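How I Wired My Standing Desk So Nothing Pulls, Dangles or Unplugs Itself

Filed under: Home office

The first time I raised my standing desk all the way up, the monitor went black and a speaker slid into my coffee. Everything was plugged straight into the wall, see, and the wall was staying put. I've redone the wiring twice (okay, three times) and I finally have a setup I like, so let me walk you through it. Set aside an afternoon. Mine took longer, but I stopped to vacuum under there and found a library card I'd reported lost in June.

What you'll need

A power strip with a long cord
Hook-and-loop strips, the kind you cut to length
A cable tray that screws or clamps under the desktop
Adhesive cable clips, small and medium
A tape measure
Masking tape and a pen

Step 1: Unplug everything and label it

Shut down the computer, then pull every plug. Put a flag of masking tape on both ends of each cord before you take it off the desk. I skipped this on round one and spent ages guessing which black brick belonged to the scanner. My neighbor Peninah Nzioka uses colored tape and it looks much nicer than mine, but plain tape and bad handwriting work fine!

While you're at it, look each cord over. Anything cracked, kinked hard or mushy near the plug goes in the trash.

Step 2: Choose the strip and find its spot

The whole trick with a standing desk is that the power strip rides up and down with the desktop. Then there's one single cord going down to the wall, and that's the only one that has to cope with the full travel.

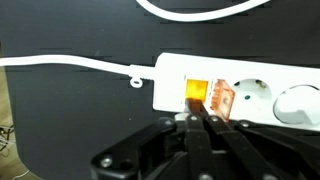
Measure from the outlet to where the strip will live, with the desk at its highest setting. Then add slack. My run came to 123 inches once I'd followed the desk leg down and along the baseboard, so I needed a longer cord than I'd figured. Please don't fix a short cord by plugging one strip into another. Buy the right length.

Check the rating on the label against what you're planning to plug in, too. A laptop, a monitor and a lamp are no big deal. A space heater should go straight into the wall, always.

Step 3: Mount the tray

I put my tray toward the back edge, in the middle. The one I bought is a Plerolo and came with 4 screws, and you want to be very sure those screws are shorter than your desktop is thick. Wrap a bit of tape around the drill bit to mark the depth. If you rent your desk or just hate drilling, get the clamp type.

Lay the strip in the tray with the switch facing you, so you can reach it without crawling. Strap it down with hook-and-loop.

Step 4: Leave slack where things move
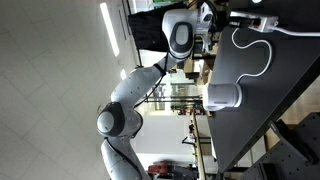 Slack is the part people get wrong, me included, and it matters just as much on a monitor arm as on the desk itself. Fold the monitor arm up tight, stretch it all the way out, and watch what the cord does at each bend. You want it held along the straight parts and loose near the joints, a lot like the thin black cable on that white arm, which runs along the outside and loops loosely back toward the elbow. If you strap it tight right across a joint, the cord takes the strain every time you push the screen away. I killed a perfectly good display cable that way.

Same idea for the cord to the wall. Clip it to the underside of the desktop, let it hang in one easy U, then clip it again low on the fixed part of the leg.

Step 5: Bundle, but gently

Gather the cords that travel together and wrap them every 11 inches or so. Skip zip ties – you'll be cutting them off the minute you buy a new keyboard. Chargers you grab a lot should stay out of the bundle, each with its own clip at the desk edge.

Step 6: Run the desk up and down

Plug in, power on, and raise the desk slowly with one hand near the stop button. Crouch and look. Then go all the way down and check that no cord is getting pinched under the crossbar. Do it again with the monitor pulled forward.

If something tugs, undo the nearest clip, give it a couple more inches, and run the desk again.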